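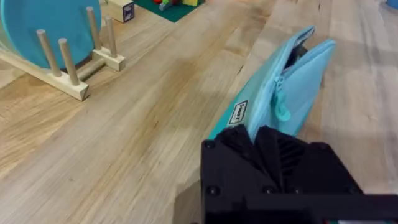 It all goes in the one bag and then I can never find the one thing I want, a respondent at the Winden office wrote in the free text box, and went on to say that she had bought a second pouch to fix this and now has two bags to look through. We had a lot of answers like that one. They are the reason this section got longer than planned.

4. Small containers and the search problem

The survey (Section 3) asked people what they carry to work and where in the bag it lives. It did not ask about pouches. That was a mistake on our part. The word came up anyway, in the comments, again and again, and after reading the first batch we went back and coded all 3736 responses for any mention of a container inside the main bag: pouch, case, purse, sandwich bag, old glasses case, sock. A light blue zippered pouch is shown in Figure 4. Respondents used "pouch" loosely and we kept thier wording in the coding sheet wherever we could.

Figure 4. Zippered pouch, light blue.

Of the coded responses, 944 mention at least one inner container. This is a floor and should be read that way. People who were not asked about a thing will often not bring it up, and the Cornelus version of the form had a shorter comment box than the others, so Cornelus is probably under-counted. We did not try to correct for it.

4.1 What goes in

Chargers first, by a wide margin. Then medicine, then pens. Coins are still there, more than we expected given how few respondents said they pay cash. Keys almost never -- keys go in a pocket or get clipped to something. Several people described a pouch whose contents they could not list from memory. They knew it was full and they knew they should not leave home without it. One Kisley respondent called it "the just in case case" and we used that as a code label for a while, then dropped it when the two coders could not agree on where it started.

Sorting by type (all cables together) was common at Mikkelsen. Sorting by occasion (gym, train, lunch) was more common at Winden and Kisley. We don't have a good account of this. Mikkelsen has lockers and Winden does not, which may be part of it. Length of commute did not help much either way.

4.2 Finding things again

Putting small items in a container makes the bag easier to search and the container harder. Obvious once said, but the earlier work on household drawers treats the container as a pure gain, and our comments do not back that up. People told us about opening the same pouch over and over in one search. They told us about tipping it out on a desk. Closed fabric hides what it holds, so the search starts from memory, and memory for low-use items is poor. Mesh and clear plastic came up as a fix, mostly from people who had not tried them yet.

Color was mentioned as a help, and here the comments were fairly consistent: a light or bright pouch is easy to find in a dark bag. That helps with step one only. Nothing about the outside tells you which of two chargers is inside. A few respondents at Cornelus wrote on the fabric with marker. One had sewn in a label, and said it was now wrong.

We also saw what we call drift. An item is taken out for use, goes back in the wrong place, and the wrong place becomes its place. Respondents did not complain about drift when they carried the bag alone. They complained when a bag was shared, usually with a partner or a child, and the complaint was nearly always that the other person "doesn't put it back." Both sides of a shared bag can hold this view. We have no paired responses so can't check.

4.3 Limits

Comments are not a sample of behavior. People write when annoyed. Someone whose pouch works fine has no reason to tell us, and the picture given above is likely gloomier then real life. The coding was done by two of the authors with the disagreements talked through, and we report no agreement score for the early rounds because the codes were still moving.

The four sites are also all offices. Students, nurses, and people who work out of a van would carry different things and search under different pressure. The June follow-up drops the long item list, which nobody enjoyed filling in, and puts in 3 direct questions on inner containers: how many, what is in the one used most, and when it was last emptied out completely. Kisley and Mikkelsen have agreed to take part again. Winden is waiting on approval. The wording of the last question is still being argued over -- "emptied" and "cleaned out" got quite different answers in the pilot.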